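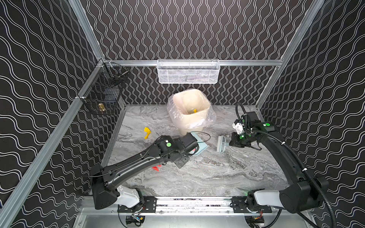 Tokell cell, sweeping task: dustpan on the left arm, brush on the right.

Questions we get about collecting demos

How many episodes do you need per task?
300 good ones. Mirta Gallardo decides what good means, so plan on recording more.

Can I sweep the same scrap every time?
No. Move it, swap the color, crumple it differently. A model that has only met one piece of paper is very loyal to that piece of paper.

I missed the bin. Delete it?
Keep it if you recovered within 18 seconds. Otherwise tag it "fail" and start over with your dignity intact.

Why the wavy walls?
Tymofii Stetsiuk picked them. Take it up with him.

Do I have to take breaks?
Yes, 5 minutes after each batch. Tired operators teach tired sweeping.

Where do the files go?
The Pereyra drive, under your initials. Desktop copies get wiped in June.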